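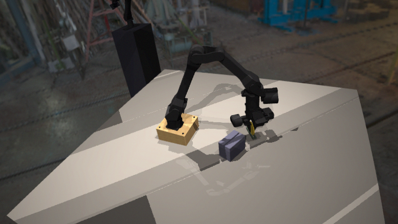

How long should shellac cure before I put paste wax over it?
Give it a week in a heated room, and longer if you put on more than three coats.

Somebody asks me this every winter, so I'm putting it first and then getting to Rostislav's message, which has been sitting since the start of December. I quote the part I'm replying to.

Rostislav Slanina wrote:
> I have a side table from my aunt's house in Brurnlow. The top
> has white rings on it and one dark ring near the back. The
> finish softens when I touch it with alcohol on a cotton swab, so
> I take it to be shellac. Do I have to strip it? I would like to
> keep the color if I can. I have a can of flakes, bought two
> summers ago, and a quart of denatured alcohol.
>
> Also, is the 6 inch pad in the Prosier kit any good or should
> I make my own?

Rostislav,

Don't strip it yet. White rings are moisture in the finish and dark rings are usually moisture in the wood, so you have two separate jobs.

For the white ones, clean the top first with mineral spirits and a rag to get the old wax off. Let it dry overnight. Then dampen a cloth with a very small amount of alcohol and pass it over the ring quickly, without stopping. The cloth should feel cool on the back of your hand but not leave any wet on it. Do a few passes, wait ten minutes, look, and do it again if needed. If you stop moving you will pull finish off and have a dull patch to fix as well.

The dark ring won't respond to that. You'd have to take the finish off in that area and use oxalic acid, and after that you have to match the color, which on an old top is hard to do in one spot. Ifigeneia Tsolakis did one like this last spring and ended up refinishing the whole top. If the ring is at the back, I would put a lamp on it.

On the flakes: dissolve a spoonful in a little alcohol and leave it a day. If there is a jelly left that won't go in, throw the can out. Old flakes also dry slowly or stay tacky, so put some on a scrap and see if it's hard the next morning. Mixed shellac goes off much faster than dry. I write the month on the jar and don't use it past 8 months.

I have not used the Prosier pad. Mine is a piece of wool sock inside a square of worn-out bedsheet, kept in a jar with a lid. Sotiris Alexiou bought the kit and may want to comment.

If you add new coats after the rings are out, make them thin. A one pound cut is plenty for a top that already has finish on it. Leave an hour between the first two and longer after that. Rub out with 0000 steel wool once it has cured, then wax.

Two other things for the list:

Polyxeni Galanis has 29 pounds of hide glue from the Kennedy shop and will sell it by the pound. Write to her directly.

The archive search is still broken for anything before message 200. Hamidreza Salehi knows and is working on it. Until then use the thread index.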